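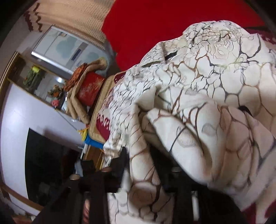 Who can come to the open day? Anyone aged 18 or over who has folded laundry at home – no technical background is needed.

By Sunita Shakya | Apr 4, 2022

Print | E-mail this page

Imavberg is looking for people to help at its robot open day in June. You will handle printed cloth with a hand-held gripper, then watch the Caseo arm try similar work and tell our staff what you think. Visitors will be watching and may ask you questions.

We have 158 places. Travel within Vikmont is paid. To apply, write to Sunita Shakya at the Maurya building and quote reference 2433.

Shares: 18 | Comments: 0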